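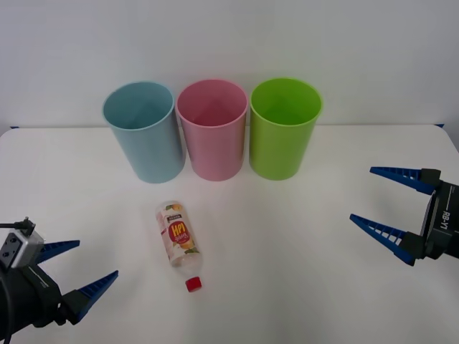 Fig. 1. Cell 2, fixed camera. Three cups at the back, bottle on its side, both grippers open.

Ticket: Ralora / cups-and-bottle set, left gripper state out of step with video
Opened by: Maëlys Royer
Site: Stedum
Status: open, workaround in place
3 comments

Symptom

Episodes recorded in July on cell 2 fail the Curkeck import check. The error is "gripper state leads image" on the left arm only. The right arm passes in every episode. The batch holds 521 episodes, and the check stops at the first bad one, so the total affected was not known when the ticket was opened.

Task in the batch: operator stands the bottle up with one arm, then places it beside the cups. Cup order from the left as seen by the fixed camera is blue, pink, green. The bottle has the fruit label and red cap.

Checks made

1. Replayed the first failing episode at quarter speed. The logged left finger width starts to fall before the fingers move in the video. Offset measured at 80 ms.

2. Compared the fixed camera with the left wrist camera. Both show the same offset against the gripper log. Camera clocks ruled out.

3. Swapped the operator's left and right hand controllers. Fault stayed with the left arm. Controllers ruled out.

4. Ran the import check with "stop on first" turned off. All 521 episodes fail on the left. Offset is constant within an episode and does not drift.

5. Read the recorder config. The left gripper channel was set to log the commanded width. The right was set to log the measured width. The left entry matches the template used for the Chiba cell, where both channels log the command and the importer is told to expect it.

Cause

Wrong source field for the left gripper in the cell 2 config. The measured width was still written to the raw log, so nothing has to be recorded again.

Workaround

Rebuild the left channel from the raw log, then run the import check again. Do not shift the commanded signal by 80 ms. It lines up on free closing but is wrong once the fingers meet the bottle, where the command carries on and the measured width stops.

Comments (3)

Maëlys Royer, Wednesday 10:40
Config corrected on cell 2. Test episode with the same layout passes on both arms. Rebuild started on the old batch.

Import desk
Please keep the old files until the rebuild is checked. The training set stands at 2,057 episodes with this batch counted in, and the index will need a new build once the files are replaced.

Maëlys Royer, Wednesday 15:15
Old files kept, marked read-only. Rebuild still running. Template for Chiba left as it is. Request for a config check at recorder start raised as a separate ticket.

0 shares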